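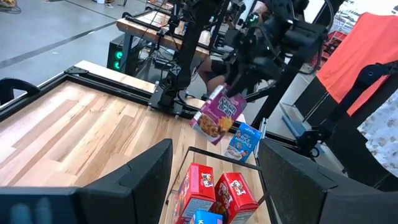

Fig. 1. Raisin Bran, Rice Krispies and Froot Loops boxes.

Food and the Consumer, Unit 4
Reading the package: front, side and back
Notes for the evening group, Ginbridge Adult College
Teacher: Solveig Engström

Before the class

Please bring one empty food package from your kitchen. A cereal box is good, but a soup can or a bag of frozen vegetables works as well. If the package is dirty inside, please rinse it. We start at the usual time and the first half hour is for questions from Unit 3, where many of you had difficulty with the storage dates.

1. Two kinds of information

A package carries words of two kinds. Some words are there by law, and the company has only a small freedom in how to print them. To this kind belong the name of the food, the net weight, the list of ingredients, the name and address of the company, the allergen information and, on most packages, the Nutrition Facts. The other words are chosen by the company in order to sell. "Crunchy," "family favorite" and "new look" are of this second kind, and they tell us very little about the food.

Between the two there is a middle group, the claims. "Low fat" and "good source of fiber" are written by the company for selling, but they may be used only when the food meets a rule. "Wholesome" looks similar and has no such rule behind it. When you underline words in Exercise A, use one color for each group, and put a question mark where you cannot decide. I had question marks myself when I prepared this exercise.

2. The serving

At the top of the panel stands the number of servings in the package and then the size of one serving. Everything under it depends on these lines. Many people read the calories first and go to the serving later, or never.

Take a bag of Nordin muesli from our practice set. The net weight is 700 grams and the label gives 10 servings, so one serving is 70 grams. Now pour muesli into your own bowl at home, as you do on a normal morning, and weigh it. If you have 140 grams, you have eaten 2 servings, and every number in the panel must be doubled. The percentages must be doubled too. This last point was missed by almost everybody in the test.

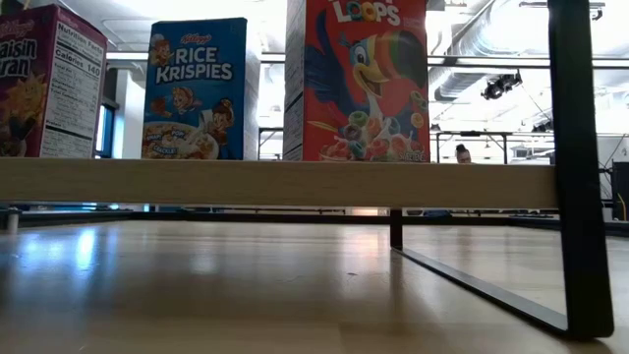

Fig. 2. "Calories 140" on the narrow side of a Raisin Bran box.

3. Calories and the lines under them

The calories are printed in large type. They are the energy of one serving of the food, and on some cereal boxes there is a second column for the cereal together with milk. Look well at which column you are reading.

Under the calories come fat, sodium, carbohydrate and protein. Some lines are moved a little to the right. A line which is moved to the right is a part of the line over it. Saturated fat is included in total fat, and added sugars are included in total sugars, so please do not add them together. In a raisin cereal the difference between the sugar lines is interesting, for the sugar which is naturally in the raisins counts as total sugar and does not count as added sugar.

4. Percent Daily Value

The column at the right side shows how much one serving gives of a daily amount. The general guide says that 20 percent or more is high. High can be welcome (fiber, iron) or not so welcome (sodium, saturated fat). For added sugars, 10 grams in a serving is already 20 percent.

The daily amount is made for a general adult. It does not know your age, your work or your illness. If your doctor has given you other limits, follow the doctor.

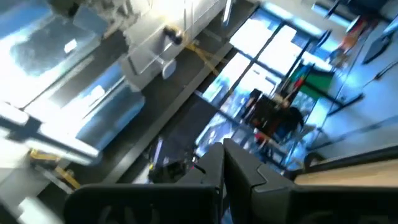
Page last changed: January, by S. Engström (section 5 rewritten)

5. The ingredient list

The ingredients stand in order of weight, the heaviest first. Sugar may appear under several names, for example corn syrup, honey and malt syrup, and each of them can then stand low in the list. Read the list to the end and mark all of them.

Sixten Blomqvist asked last term if vitamins in the list mean that the food was "chemical." They mean that vitamins were added, and this is common in breakfast cereals. You find the same vitamins again at the bottom of the Nutrition Facts.

Exercise A. Underline the words on the front of your package in three colors, as explained in section 1.

Exercise B. Compare the Braseo and Killero crackers on worksheet 4b. The serving sizes are different, so first calculate both for the same weight. Which has more sodium? Show your calculation.

Exercise C. Write a short paragraph about one claim on your package. Is there a rule behind it? Where did you look?

Please hand in B and C on paper. You can keep A in your folder. Those who missed Unit 3 can collect the date table from the shelf beside the classroom door.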